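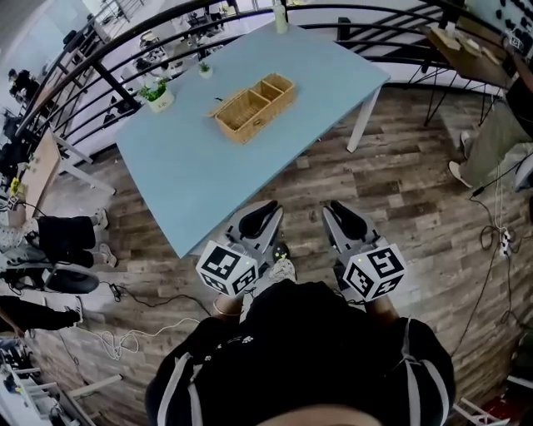
Moisture Uptake in Woven Storage Baskets Kept in Unconditioned Rooms

Final project report, Materials in Use
Submitted 21 Aug 2023

1. Background

Woven plant fiber takes up water from the air and gives it back when the air dries. The effect is well known in lumber and paper, where it is allowed for in design and storage. It gets less attention in household goods. A basket made of rattan or willow is usually sold with a care label that says "keep dry" and gives no limits.

The question came from a coursework visit to the Hollard warehouse, where baskets are stacked for resale in a building with no climate control. Staff there reported that lids that closed well in winter often sat high by midsummer. We wanted to know whether the change could be measured with simple equipment and whether it reversed when the air dried out.

2. Scope

The project covers weight change and lid fit. It does not cover mold, color change or long-term loss of strength, all of which would need a longer study. Only unfinished baskets were tested. Lacquered and painted baskets were left out, as the coating varies too much from one maker to the next.

3. Materials

The test group was 15 lidded baskets from a single production run, bought through Hollard. Compartment dividers, where fitted, were left in place. Each basket was tagged on the inside with a numbered cotton label that was weighed separately and subtracted.
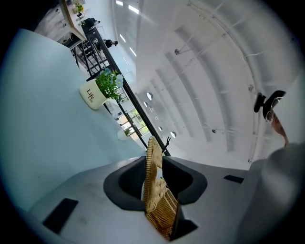 Figure 1. Tightly braided rattan strands narrowing toward the top.

Room humidity and temperature were recorded with Sudeo loggers, one per room, hung at shelf height and away from windows. The loggers were compared with each other in a closed box before the study and agreed closely enough for our purpose. We did not have access to a calibrated reference, so the absolute humidity values carry an unknown offset.

4. Method

The baskets were divided equally among three rooms. The first was a basement store at Plinport, chosen because it is damp all year. The second was an upstairs room in the Salinas building that gets full afternoon sun. The third was an office with air conditioning, used as the control.

Every basket was weighed three times a day on a bench scale. The scale was checked against a test weight before each round. Lid fit was measured with a feeler gauge at the front edge, with a 900 g load resting on the lid to remove slack in the hinge. The load was taken off directly after the reading.

The study began in July and produced 1755 weight readings. Lid readings were taken once a day only, in the evening.

5. Results

5.1 Weight

Baskets in the Plinport basement gained weight quickly at first and then leveled off. Most of the gain came in the opening days. The office group changed very little, and the small movements there followed the air conditioning schedule.

The Salinas group behaved differently from what we expected. Average humidity in that room was close to that of the office, but the daily swing was much wider. The baskets followed it with a delay of several hours – weight peaked in the morning, well after the night-time humidity peak. A single weighing per day would have missed this.

5.2 Lid fit

Below 65 percent relative humidity the gap at the front edge stayed within the error of the gauge. Above that level it opened in most of the basement baskets. The gap was rarely even along its length. It tended to be wider on the side away from the clasp, and baskets with an uneven rim were worse from the start.
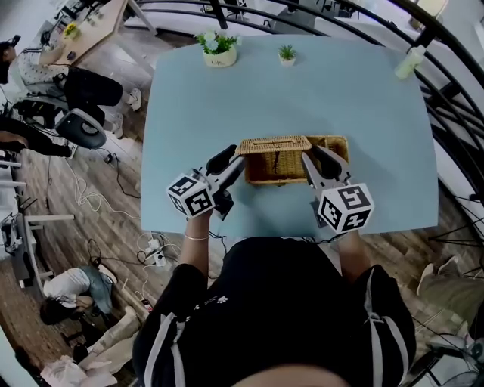
Figure 2. Basket with the lid partly open and the slotted handle opening showing.

Two of the basement baskets were moved to the office at the end of the study. Their weight returned to near the starting value. Their lid gaps closed only in part, which suggests that some of the movement was strands slipping over one another and not simple swelling.

6. Sources of error

The largest is handling. Lifting a basket by the rim shifts the weave, and we did not fix a rule for this until the second week. The feeler gauge also depends on touch, and two of us took readings that differed slightly on the same basket. Door openings in the basement were not logged.

7. Recommendations

Hollard should store unfinished baskets below 65 percent relative humidity where possible, with lids closed and nothing stacked on top. In rooms with strong afternoon sun, a blind would probably do more good than a dehumidifier, although we did not test either. Any repeat of the work should include willow baskets and should continue through one full heating season. The logger files and weighing sheets are stored with the department.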